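Keeping hinges, scissors and folding things in good order

Every January I go through the house with a small bottle of oil and an old toothbrush. It takes me one afternoon, and after it the doors are quiet, the scissors cut and the folding chairs do not bite the fingers. I write down how I do it, for those who have asked me after my page about drawers.

First, the oil. Cooking oil is not good for this work. It becomes sticky after some months and collects dust, and then you have a brown paste which is worse than no oil. I use the light machine oil from Jandura, the small bottle, and it lasts me more than a year. For anything that touches food I take the white oil for chopping boards.

Door hinges. Open the door, put a newspaper on the floor and lift the pin a little with a nail and a light hammer. Do one hinge at a time and never take all the pins out, or the door will come down on you. Wipe the pin with a cloth, rub off the rust with fine steel wool, give it 2 drops of oil and push it back. Move the door to and fro until no more black liquid comes out, and wipe again the next day.

Kitchen scissors. If yours come apart, take them apart and wash both halves in warm water with soap, then dry them well. The dirt sits exactly where the blades cross. If they do not come apart, open them wide and use the toothbrush. A drop of white oil at the screw is enough. When the scissors fold the paper and do not cut it, the screw is often loose - try this before you pay for sharpening.

Pliers, folding rulers and other things with pins. Old pliers that have become stiff I leave overnight in a jar with a little paraffin, outside in the shed at Drulden, with the window open. In the morning I work them open and shut, wipe them and oil them.

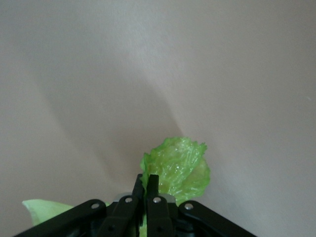
Linkages need more patience than a single hinge. Where flat black pieces are joined by pins, as they are on this gripper, I would put the oil at the pins only and leave the flat sides dry, for oil on a flat side does nothing except catch dust. The same is true for the arms of a folding lamp or the legs of an ironing board. Use the end of a matchstick to carry the drop, and wipe away what runs out.

Plastic joints are a different matter. Some plastics go soft or crack from oil, so I use only a dry cloth and, if it squeaks, a little candle wax.

Last, keep the oily cloths out of the cupboard. I hang them flat outside until they are dry and then I put them in the bin.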